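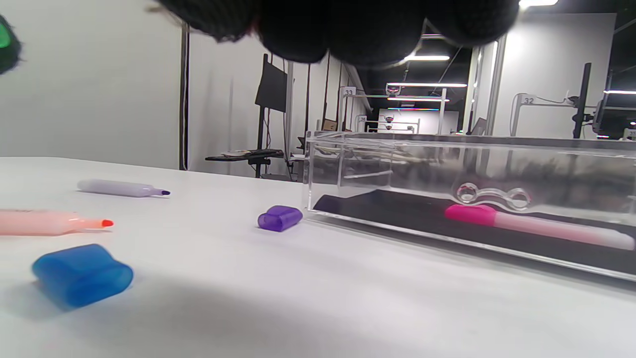 Clear box with one pink marker on the black mat. Two uncapped markers and two caps are on the table.

Building a Two-Finger Gripper in a Shared Workshop
Handout 4: The Marker Task
Course notes by Evaristo Maldonado, Stenen workshop

By the end of Handout 3 you should have a gripper that opens to 80 mm, closes without binding, and weighs 287 grams with its cable. If yours is heavier, check the mounting plate first. Most of the extra weight people bring in is there.

This unit covers the test task: pick up a marker, put its cap on, and place it in the box. A person does the task first, wearing the gloves, and the motion is recorded. The gripper comes afterward.

1. Why markers

Markers are cheap, and they ask for two different grips. The barrel is long and can be held anywhere along the middle. The cap is short, rolls easily, and has to be lined up with the tip before it is pushed on. A gripper that handles the barrel well will often fail on the cap. Use more than one thickness. The Didetti finger pads from Handout 2 are soft enough for thin barrels but tend to slip on smooth caps. Cut the grooves deeper if you see this.

2. The box

Use clear acrylic with a lining on the floor. On bare acrylic a dropped marker bounces and ends up against a wall, where two fingers have no room to close. Black lining also gives the camera a plain background for light colors.

Clear walls cause trouble too. They reflect the gloves and the ceiling lights, and a simple color detector will read a reflection as a second marker. Mask the walls in software before you train anything.
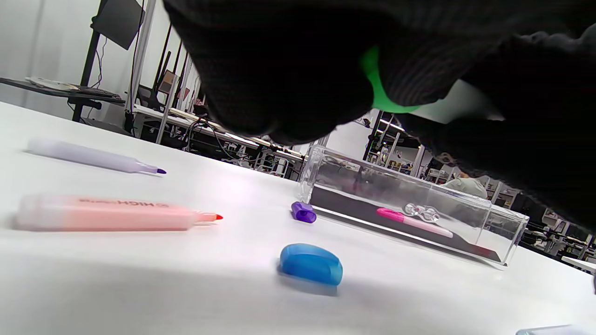

Cirilo Salinas asked whether the caps could be taped down for the first runs, so that the arm only has to learn the push. You can do that, but label those runs and keep them in a separate folder. A taped cap does not roll, and a motion learned that way will press too hard on a loose one.

3. Recording

Clear the table of tools you do not need. Lay the markers out with the caps off and away from their tips. Change the layout between runs, including which way the tips point. Start the recording with both hands still, do the task at a slow, even pace, and stop with both hands still again.

Each run in our setup is 900 samples. If you finish early, hold still until the count ends. If you run out of time, delete the run and start over. Trimming by hand has caused more errors than it has fixed.

Check the straps before every session. A controller that shifts on the back of the hand changes the offset between the hand and the recorded position, and the whole session is lost.
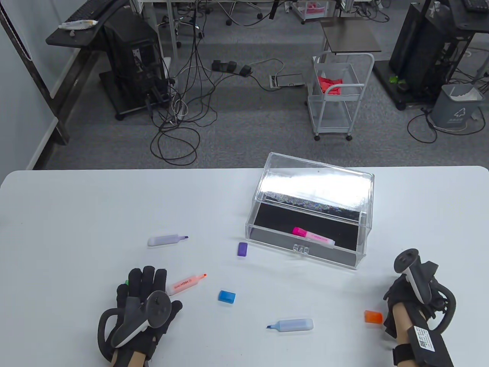
Left glove on, controllers in place, lid open, several caps still off.

4. Before the next meeting

Record two clean sets, one with the box to the right of the markers and one with it to the left. Write down the pad type and the lighting for each. Bring the gripper with the wrist joint attached, using the Clenden bracket or your own. Abdel Rahman has the spare M3 screws.

Handout 5 starts with the wrist offset, so have your measurements written down.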